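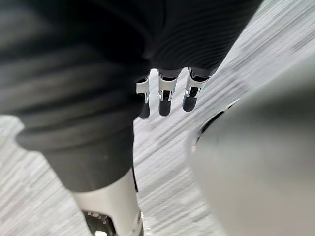 Charcoal rib knit, close up. Very fine horizontal ribbing, and big soft rounded folds where it bunches up on the left.

Welcome to the grey page! I've kept the colours on their own pages this year (the mustard had taken over everything) so this one is for anybody who likes their knits dark, plain and a bit slouchy. Click back to the main gallery for stripes.

I'm very fond of charcoal. Black shows every crumb and every cat hair, and pale grey makes me look as if I've got flu, but charcoal goes with all my skirts and it still lets you see the ribbing if the light is kind. Look at the folds for a minute, they bunch up soft and rounded, one into the next. I could stare at that all afternoon, and in May I more or less did.

A few notes on the fabric, as I always get emails:

The grey ribs I sew with mostly come from Tetport, who do a charcoal they call Orozco. Don't ask me why, their brown is called Vandix and that makes no sense either. It's sold off the roll and the minimum is 2 metres. I buy 3 and then there's enough for cuffs, and for the sleeve I always cut out wrong.

Wash it before you cut it. I know, I know. I skipped this once with a polo neck and it came out of the machine fit for a teddy bear.

Ribs running across like this give you a different look from ribs running up and down. I think it's softer, more like a rolled-up jumper. It does tend to settle into folds at the elbow and wherever else it's got nowhere to go, so if you want a smooth sleeve, cut it slimmer than you think. Personally I leave it baggy. I like a sleeve I can push up and have it stay there in a heap.

For sewing I use a ballpoint needle and a narrow zigzag. Carys Harries (hello Carys!) swears by her overlocker and her seams are much nicer than mine, but mine have held up through two winters of dog walks, so I'm not changing. Pin it loosely, don't tug, and let the table take the weight while you're feeding it through or the whole edge goes wavy.

Hems are where I still come unstuck. A rib this fine wants to curl, and if you press it flat with a hot iron it loses all its bounce. Steam from a little way above, pat it with your hand, leave it alone and go and have a biscuit. That's my whole method.

Thread: I've got a 1,000 metre cone of dark grey from Plidico that will probably see me out. It's a shade darker than the fabric, which I prefer, as a lighter thread glints on the inside of the cuffs.

Weight, for those who want it: the Orozco is 300 grams to the square metre, so it's a proper winter knit and too warm for a summer top. I made a vest out of the offcuts anyway and have worn it once.

If you've made something in charcoal yourself do send me a picture, I love seeing how other people's folds fall. The comments are open again now that I've got rid of the spam. Next page is greens, and there are rather a lot of them.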